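Home News Interviews Hardware Archive

Gaurav Pandey has spent the past year at Skuvetix trying to get a two-armed machine to clear and wipe a table. He is cautious about calling it finished. "Wiping is solved on a good day," he said. "Clearing is solved for things that are hard and dry. Everything else is open."

The system, called Alero, uses a pair of two-finger grippers. Training began with 4000 recorded runs, most of them guided by a person. Pandey considers that number small. "A child needs fewer, but a child also knows that cake is soft before touching it."

Soft items account for most of the failures. A grip force that holds a sponge steady will dent frosting, and a force that spares the frosting lets the sponge slip under load. The current software sets force per item, from a table the team still edits by hand.

"People ask about speed first," Pandey said. "I would ask how often someone has to step in." In December the answer was 5 times in every 100 attempts. He expects the next version to be slower and to need less help.

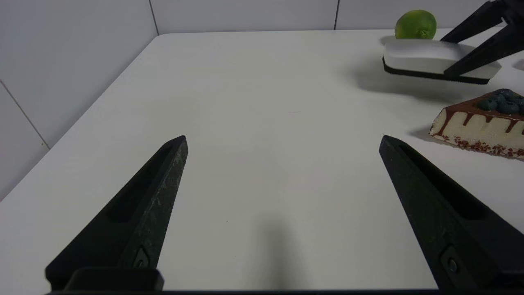

Dixit disagreed with that order of priorities, arguing that a kitchen will not wait for a slow machine, however rarely it fails, and that a dishwasher earned its place by handling one job in bulk. A cloth and a tray, in this view, remain the right tools for the rest.

Pandey accepts part of the argument. "On cost per table we lose — by a wide margin," he said. What interests him is the hours when no staff are present. A café that closes at night could leave the counters to a machine that takes its time.

Asked when that might be sold, he declined to give a year. The next tests cover stacked plates and round fruit, which rolls when one finger makes contact before the other. "We have a fix for the fruit," he said. "The plates are still a problem."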